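Week 6 notes: gathering demonstrations
Roscoe Kasprzak
Handed out 7 January 2025

Welcome back, everyone, and I hope the break was kind to you! Before December we spent a lot of time on what a learner does with its examples, and I promised we'd come back to where the examples come from, so let's do that now, slowly, with plenty of room for questions.

A demonstration (some of the readings call it an episode, and I use both words without meaning to, sorry) is one recording of a person steering the arms through a task from start to finish. It holds the camera views and the joint positions, all stamped with the time. The learner never sees your good intentions. If you paused to scratch your nose, the pause is in there too, and it may well get copied.

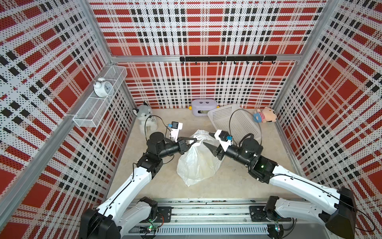
Soft things deserve extra patience. A block has one shape and keeps it, but a plastic bag has a new one every time you let go of it, so 30 tries at a bag cover far less ground than 30 tries at a block. For the Pendell exercise each group will record 900 episodes over the term, shared out among you, and please do change the starting position and the crumple between tries. Move the toys and the baskets now and then as well, or the learner may decide that the background is part of the job.

Keep your clumsy episodes! Last term's Promik set had 43 in which a grip slipped and the driver calmly went back for a second go, and those were lovely to have, as they showed the learner how to recover. Mark them "recovered" in the log. An episode you gave up on gets "stopped" and goes in its own folder.

For next time, read the Poojary chapter up to the part on two-arm timing, and bring one question about it, however small.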